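Reading the Water Bill: Household Use and Leak Reporting in Fadcombe

Term project report, submitted 19 February 2021
Begoña Bravo and Anselmo Prieto

1. Why we picked this topic

Fadcombe changed its water billing in November. Before that, every household paid a flat fee four times a year. Now each home has a meter and the bill depends on use. Many people in town were unhappy with the change, and both of our families got a first bill that was higher than the old one. We wanted to find out if metering made people use less water, and if it helped them find leaks sooner.
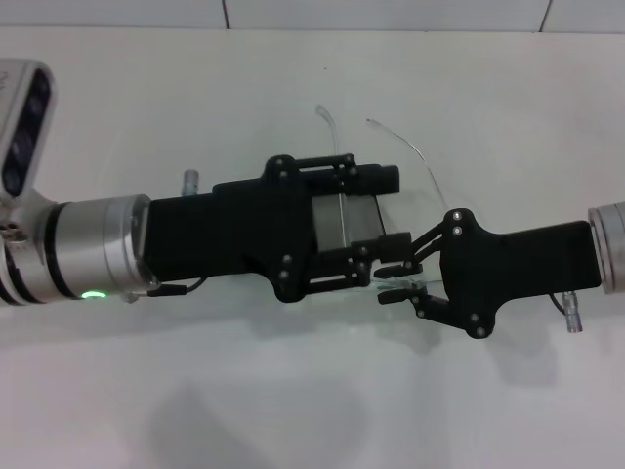 Department of Civil and Environmental Studies, Mateos College

We limited the project to one part of town, the Ivico district. It has older houses on the hill side and newer apartments near the river. The district has 3,056 metered homes, which was far too many for us to contact, so we worked with a sample.

2. Method

We mailed a two-page survey to 200 homes. Addresses were picked from the public street list using a random number table. The survey asked how many people live in the home, what they paid under the flat fee, what they paid on the first metered bill, and if they had fixed any leak since the meter went in. We also asked people to copy down their meter reading on two dates. This part was optional and most people skipped it.

We got 38 surveys back. Two of those had no billing figures and we used them only for the leak questions. We had planned to go door to door to raise the number, but visits were not possible this winter, so we sent a reminder card.

For the readings we used the Metura tables from our coursework to change meter units into gallons per person per day. Begoña entered the data and Anselmo checked every entry against the paper form. We found a few errors in the first pass, mainly where a person had written the meter serial number in the space for the reading.

3. Results

Bills went up for larger families and down for people living alone. This is what we expected, because the flat fee was the same no matter how many people were in the home. People in the newer apartments had smaller bills than people in the older houses with the same family size. Part of the reason may be garden use, but the billing period was late in the year and few people water a garden then. Older toilets and pipes seem more likely to us. 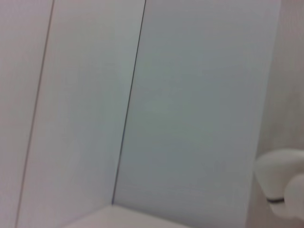
The leak questions gave us the most to work with. Eight homes said they had fixed a leak after the first metered bill came. Most of these were running toilets. One person wrote that the toilet had been running "for years" and they had stopped hearing it. Another found a wet patch under the side yard where the supply line enters the house and had to pay for digging. The bill itself does not mention leaks anywhere. People worked it out by comparing their bill with a neighbor's or a relative's.

Several people wrote notes in the margins about the layout of the bill. The units are given in hundreds of cubic feet, and a number of people read them as gallons. One person thought the service charge was a fine.

4. Problems with the data

The sample is small. People who are angry about a bill are probably more likely to answer a survey about it, and we have no way to correct for that. We also have only one metered bill per home, so we cannot say if use has gone down. A fair comparison would need at least a full year, with summer included.
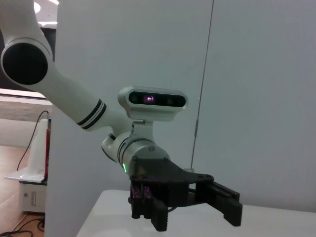 Figure 3. Arm with two-finger gripper over a white tabletop.

5. Suggestions

The bill should show use in gallons next to the official units. It should also show the typical use for a home of the same size, so a household can tell when something is wrong. A short insert on how to test a toilet with food coloring would cost very little to print.

If another group takes this over next year, they should ask the water office for district totals early. Our request took most of the term and the totals reached us after the survey had closed. The blank survey form and the coding sheet are in the department's project folder.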